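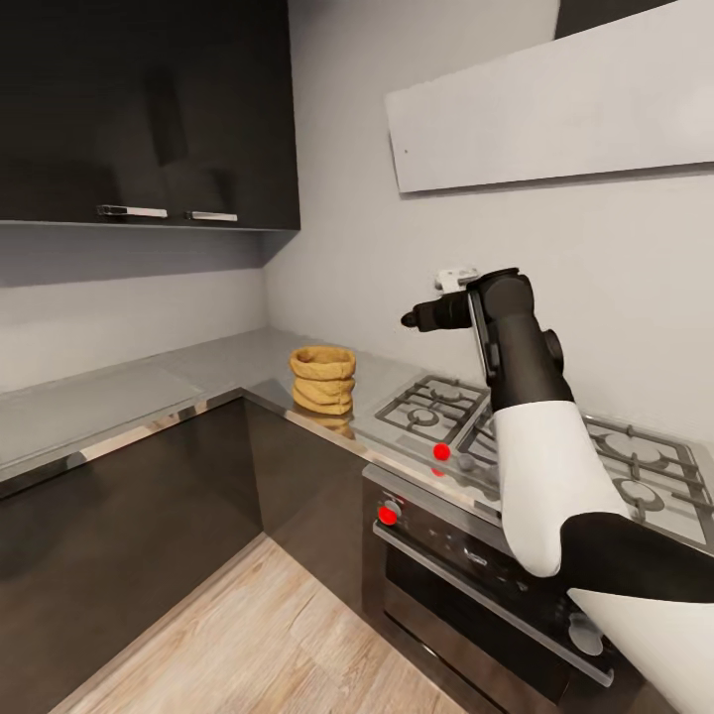
Quick notes on transcribing a ship's log, mostly from working through the schooner Fledent's books. Written fast between other jobs. Fix it as you find things.

## Before you start

Read 2 pages without typing anything. Just read. You want the mate's handwriting in your head first, especially his capitals. The Fledent's first mate makes an S that looks like an L and it cost me an evening.

Then set up your columns:

- page number (the one on the page, not your photo number)
- log date
- civil date
- wind
- course and distance
- position, noon
- remarks, word for word

Keep the remarks column wide. All the good stuff ends up there.

## Dates

The big trap. In plenty of older logs the sea day runs noon to noon, and starts twelve hours ahead of the civil one. So an entry headed the 9th can begin on the afternoon of the 8th. In harbour they often switch back to civil time and don't tell you. Look for a short day or a long one near the port entries — a line like "this day contains 36 hours" is the giveaway.

Fill in both date columns every time. Don't leave it for later. I did, for the whole of September, and had to redo the lot.

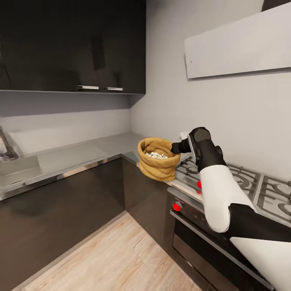
Next is wind. Winds are named for where they come from, courses for where you're headed. Sounds obvious until page 68 when you're tired. Write the points exactly as the mate did (NEbE, SSW½W) and put degrees in a seperate column if you need them. One point is 11¼ degrees.

## Positions

Latitude by observation is usually decent if they got the sun at noon. Longitude, be careful. Check wether it says "by account", "DR" or "by chron." and copy that down too. Also check what meridian they're using. Greenwich is not a given.

Plot as you go, a pencil and a cheap chart will do. If she jumps 209 miles in a day with light airs noted all through, somebody's slipped a digit. Might be the mate. Might be you. Go back and look.

## Abbreviations you'll see constantly

- **fm** — fathoms, or "from". Context.
- **TG** — topgallant
- **do** — ditto
- **pr** — per, or "pair"
- **Lat ob** — latitude observed
- **com. / mid. / lat.** — commences, middle part, latter part

Don't expand them in the transcript. Put a key at the front.

## Gaps and guesses

Square brackets for anything you've supplied. [illegible] for what you can't read, [hand?] for a doubtful word. Never tidy the spelling. Anil Venkataraman did the Keko log straight into modern spelling and we lost three different versions of one harbour name, which was the only clue to who was writing. He's redone it since. Good sport about it.

## Checking

Swap with someone. Orhun Bilgin reads mine aloud from the original and I follow the typed copy. 30 minutes at a stretch, then stop, your eyes start skipping lines after that.
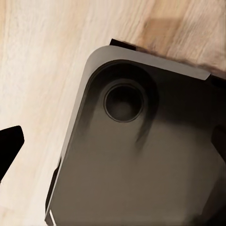

*Pale wood grain, dark rounded corner.*

Last thing, save a plain text copy as well as the spreadsheet. Filename is ship, volume, page range. The Poojary letters still need doing the same way if anyone has time, and the Wasico cargo book after that. Cargo books have their own headaches, tonnage mainly.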